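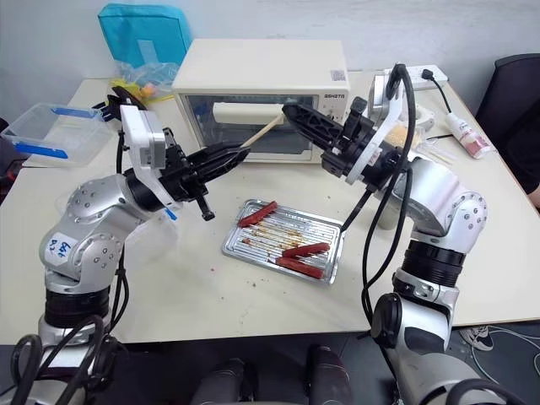 When does the court move to Plevside? Wednesday, the clerk said, same as she said in July.

So we packed. Eighteen years of border claims, tied in string, stacked up the stairs of the old house on Trellberg Street. Up to 3484 files. The registrar wanted every one signed for. Twice. Once going out, once coming in.

I was the night man. Keys, lamps, the back gate. Not my job to carry paper but I carried it anyway - somebody had to, the movers quit at six.

File 13 was the heavy one. Baek against Vurberg, the river case. Two towns, one bridge, no ruling. Older than the court's own seal. The judges had heard it in the front room, then the side room, then by letter. Farmers came on the bus every spring to ask. Went home on the same bus.

"That one goes last," the registrar said.

"Why last?"

She didn't say. Went back to her list.

Rain by nine. The truck backed up to the gate, lights on, engine running. New building had no power on the second floor yet and the sign out front still spelled Justice without the i. Didnt matter. Boxes in, doors shut, go.

Then only the one file left, on the bench where the farmers used to sit. I picked it up. The string had gone soft and it came apart in my hands, pages all over the hall. Maps. Letters. A bus ticket. And on teh bottom, a ruling. Typed, dated, stamped. Three signatures, and a space for a fourth.

The driver hit the horn.

I heard her on the stairs, coming down slow - no lamp, one hand on the rail.

"You read it," she said.

"Just the last page."

She held out the pen.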